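How do I get a copy of a police report after a car break-in?

My car was broken into overnight in the Gristholm multi-storey, level two. Rear window smashed and a bag taken. I rang it in and was given a reference number, but the insurer wants the full report and the station desk says they don't print them. Who do I ask?

Ineke Goossens

You apply to the records office in Etden, not the station. The form is on their site under "Victims and witnesses". Put in your reference number, the date and the registration. It cost me 9 pounds and the letter came after 40 days, so tell your insurer now that there will be a wait. 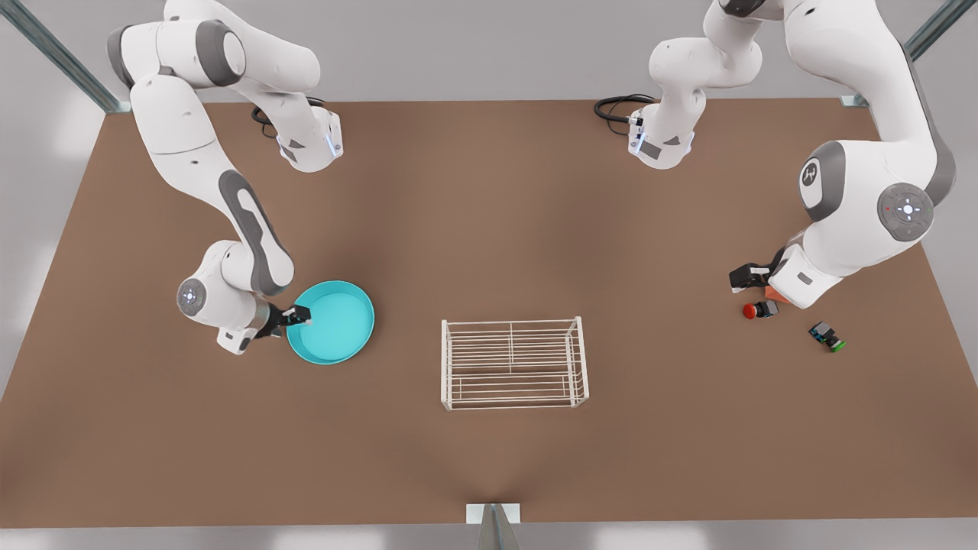 Ask the car park for its CCTV as well, and do it in writing. They wiped mine before I got round to it. When the report arrives, lay all the pages out on a big clear surface and check each one against your own notes. Mine had the wrong level of the car park, and the insurer picked up on it — getting it corrected took longer than the report did.

shboul_road

My insurer was fine with just the reference number. Ring them again and ask for someone else.

Lenix

Same thing happened to me in January, same car park. Never heard back from anyone.

Last updated: September 11, 2019

Related
Reporting a theft online
What to do if your number plates are stolen
Noise complaints: police or council?
Claiming for a broken car window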